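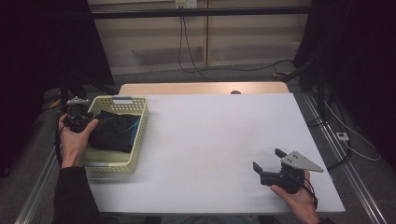 Schwarzes Kleidungsstück im hellgelben Korb.

Schwarze Kleidung waschen, ohne dass sie grau wird

Ratgeber der Wäscherei Lytvynenko, Blatt 2513
Stand: 10. November 2025

Viele Kunden fragen uns im Laden in Demach, warum ein schwarzes T-Shirt nach einem Winter aussieht, als ob es schon zehn Jahre alt wäre. Meistens ist die Farbe gar nicht so stark ausgewaschen. Bei der Reibung in der Trommel brechen kleine Fasern an der Oberfläche, sie stehen dann vom Stoff ab, und das Auge sieht dies als grauen Schleier. Dazu kommen Reste vom Waschmittel und Kalk aus dem Wasser. Gegen alle diese Ursachen kann man zu Hause etwas tun.

Was Sie brauchen

Flüssiges Colorwaschmittel oder Feinwaschmittel für dunkle Farben
Ein Wäschenetz für kleine Teile
Eine Schüssel aus Kunststoff
Ein weißes Baumwolltuch für die Farbprobe
Zitronensäure in Pulverform, nur für die Maschine

Schritt 1: Farbprobe

Neue schwarze Teile geben oft Farbe ab. Befeuchten Sie eine Ecke von dem weißen Tuch mit lauwarmem Wasser und drücken Sie es eine Minute auf eine innere Naht. Wenn das Tuch dunkel wird, waschen Sie das Teil die ersten Male allein oder nur mit anderen schwarzen Sachen. Bei Jeans machen wir die Probe immer, auch wenn auf dem Etikett nichts davon steht.

Schritt 2: Sortieren

Sortieren Sie zuerst nach Farbe und danach nach Gewicht. Eine schwere Hose reibt in der Trommel an einem dünnen Pullover, und der Pullover verliert. Auch Handtücher gehören nicht in die schwarze Wäsche, weil sie fusseln. Reißverschlüsse und Haken bitte schließen, Knöpfe dagegen lieber offen lassen, sonst ziehen die Knopflöcher.

Schritt 3: Auf links drehen

Drehen Sie jedes Teil so um, dass die Innenseite außen ist. Das gilt auch für Socken, obwohl man es bei ihnen gern vergisst. Die Taschen werden dabei gleich kontrolliert. Ein einziges Papiertaschentuch reicht aus, um eine ganze Trommel schwarzer Wäsche mit weißen Krümeln zu füllen, und diese bekommt man nur mit viel Geduld wieder weg.
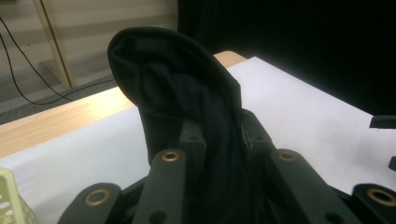
Auf schwarzem Stoff sieht man die Falten schlecht, also vor dem Waschen gut ausschütteln.

Schritt 4: Dosieren

Nehmen Sie flüssiges Waschmittel. Pulver löst sich bei niedriger Temperatur manchmal nicht ganz auf und hinterlässt helle Streifen. Vollwaschmittel in Pulverform enthält außerdem meistens Bleichmittel, das für Weißes gut ist und für Schwarzes nicht. Wir verwenden im Laden das Mittel Utano für dunkle Stoffe, aber jedes andere flüssige Mittel ohne Bleiche und ohne optische Aufheller ist genauso möglich. Halten Sie sich an die Menge auf der Flasche und achten Sie auf Ihre Wasserhärte. Zu viel Mittel wird nicht richtig ausgespült.

Weichspüler lassen Sie bei Sportkleidung bitte weg, er legt sich auf die Faser und sie nimmt dann schlecht Feuchtigkeit auf.

Schritt 5: Programm wählen

30 Grad genügen für normal getragene Kleidung. Die Trommel soll bei Baumwolle voll sein, aber eine Hand muss oben noch hineinpassen. Bei Pflegeleicht füllt man sie nur bis zur Hälfte. Das Eco-Programm an unserer alten Drarkance dauert 118 Minuten, und für schwarze Feinwäsche ist es uns zu lang. Ein kürzeres Programm mit wenig Schleudern bringt hier weniger Reibung. Bei stark verschmutzten Sachen hilft es, sie vorher einzuweichen: lauwarmes Wasser, ein wenig Mittel, 11 Minuten in der Schüssel, danach in die Maschine.

Schritt 6: Gleich herausnehmen

Lassen Sie nasse schwarze Wäsche nicht in der Trommel liegen. Wo der Stoff zusammengedrückt ist, bleiben sonst Knicke, und wenn ein Teil noch Farbe abgibt, entstehen Flecken auf dem Nachbarn. Schütteln Sie jedes Stück einmal kräftig aus und ziehen Sie die Nähte gerade.

Schritt 7: Trocknen

Hängen Sie die Wäsche im Schatten auf, weiterhin auf links. Direkte Sonne bleicht Schwarz sehr schnell, auch hinter einem Fenster. Pullover aus Wolle trocknen liegend auf einem Handtuch. Der Trockner ist erlaubt, wenn das Etikett ihn erlaubt, aber er kostet jedes Mal ein wenig von der Oberfläche.

Wenn das Schwarz schon grau ist

Spülen Sie das Teil zuerst zweimal ohne Waschmittel. Manchmal ist der Schleier nur Rest von früheren Wäschen und geht damit weg. Bleibt er, so können Sie Baumwolle, Leinen und Viskose mit Textilfarbe nachfärben. Polyester nimmt die gewöhnliche Farbe nicht an. Denken Sie daran, dass auch die Nähte oft aus Polyester sind und nach dem Färben heller bleiben können.

Noch zur Maschine

Kalk in der Maschine kommt früher oder später auf die Wäsche. Bei uns wird jedes Jahr im Februar entkalkt, mit leerer Trommel und Zitronensäure nach der Anleitung des Herstellers. Das Flusensieb reinigen wir am selben Tag. Stellen Sie dafür ein flaches Gefäß darunter, es läuft immer etwas Wasser heraus.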